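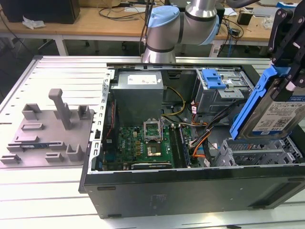
4 min read

Desktop computer refurbishment

Desktop computer refurbishment is the inspection, cleaning, repair, and resale or reuse of personal computers that have left their first period of service. It differs from recycling, in which the machine is broken down for materials, and from simple resale, in which it changes hands untested. Most refurbished desktops come from offices, schools, and leasing companies, where large groups of identical machines are retired together.

Intake and sorting

Machines are normally logged by serial number on arrival and sorted by form factor: tower, small form factor, or all-in-one. Towers are preferred by many workshops because the side panel comes off easily and the parts inside follow common mounting patterns. Small form factor machines often use power supplies and brackets specific to one maker, and a missing bracket can make an otherwise sound unit uneconomical to repair.

A first visual check covers swollen capacitors, corrosion around the battery holder, cracked connectors, and bent socket pins. Units with liquid damage are usually set aside for parts. Workshops using the Gotar scale record the outer condition and the working condition separately, so that a scratched case doesn't lower the grade of a reliable machine. 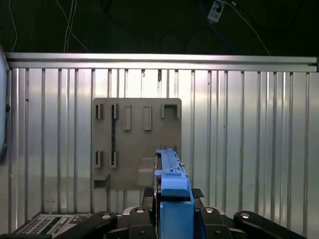
Cleaning comes before electrical testing where dust is heavy. Compressed air is the usual method, with fan blades held still to protect the bearings. Old thermal compound is removed from the processor and the underside of the heatsink with isopropyl alcohol, and a fresh layer is applied when the heatsink goes back on. Power supplies are cleaned from the outside only — the housing is not opened in general refurbishment work, as the capacitors inside can hold a charge after the cord is pulled.

Data removal

Storage drives are either erased in place or taken out and erased on a separate bench. Magnetic hard disks can be cleared by overwriting every sector. Solid-state drives call for a different approach, as wear leveling keeps some cells out of reach of ordinary write commands; the erase command built into the drive is used instead, followed by a check that the command completed.

Drives that fail erasure are physically destroyed. In the Haketwood program, which began by supplying school libraries, the rule was extended to any drive with reallocated sectors, and up to 30 percent of incoming hard disks were rejected under it. Ingegerd Solberg, who drafted the program's procedures, argued that a drive with a poor history cost more in later service calls than its replacement did at intake. 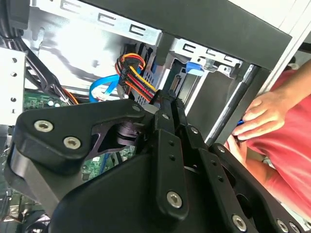

The same procedures require that the erasure record carry the serial numbers of both the drive and the computer it came from. Earlier records listed only the drive, and a returned machine could not be matched to its paperwork. Nestum, a smaller reseller, adopted the paired record a few years later and added the name of the operator.

Testing

Memory is tested over several full passes, and processors are run under sustained load while temperatures are logged. A common acceptance limit for office desktops is 70 °C at the processor after 50 minutes, measured with the side panel fitted. Testing with the panel off gives misleading readings, because airflow through a closed case follows a different path. Room temperature is held at 22 °C where possible.

Other checks include:
Every external port, front and rear
Fan speed and noise at idle and under load
Clock retention with mains power removed
Startup from a cold state

Resale and disputes

Terms such as "refurbished," "renewed," and "reconditioned" are used loosely in the trade. The Bouchard classification, proposed by Romain Carré, reserves "refurbished" for machines that have been opened, and "tested" for those that have only been powered on. Critics of the scheme note that it says nothing about which parts were replaced — a machine with a new power supply and one with only a new battery receive the same label.

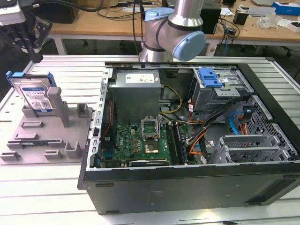
Ilídio Vilela

Warranty length varies with the channel. Direct sales to schools tend to carry longer coverage than sales through general marketplaces, and the cover often excludes the operating system and any parts added after delivery. Replacement batteries for the clock circuit are commonly treated as consumables.

See also: Electronic waste; Data erasure; Computer form factor; Planned obsolescence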